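Liste de contrôle avant diffusion — enquête de terrain sur l'entraide villageoise, Stevbridge
Relecture : Hedvika Havlíček

1. Consentement des ménages
Conforme. Les 627 fiches sont signées, bravo à toute l'équipe !

2. Anonymat
À reprendre. Deux hameaux restent reconnaissables dans le tableau des dons de grain — il faut les regrouper.

3. Archives foncières
Conforme. Plus de 1000 actes numérisés, et les cotes sont enfin lisibles. Un vrai bonheur à consulter.

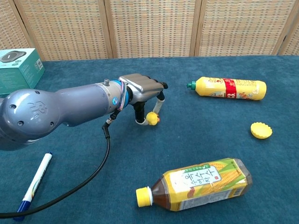 4. Sécurité des enquêteurs
Conforme, avec une réserve : la trousse de secours d'Ultesetti est à compléter avant août.

5. Jeu de partage
À vérifier. Junhao Han a repéré 60 réponses saisies en double. Belle prise, je relance le script ce soir.

6. Sauvegarde
Conforme. Copie chiffrée sur le serveur Bedstead, accès testé à 16 h.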